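The Brulleck town council has approved a grant of $648 for the repair evenings at the old Lutitz hall. The evenings started in March and are open to all neighbours, who can bring a toaster, a lamp or a torn coat and learn to mend it. 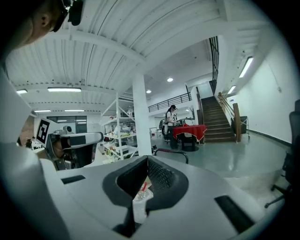
*A workshop-style room with ceiling lights.*

Organiser Naomi Kioko told the council that 200 items were brought in so far. "Many people only need the right screwdriver — and a little courage," she said.

The money will pay for spare parts and a second sewing machine. Doors open at 7 pm. Stella Masanja takes the bookings at the Geum Street library.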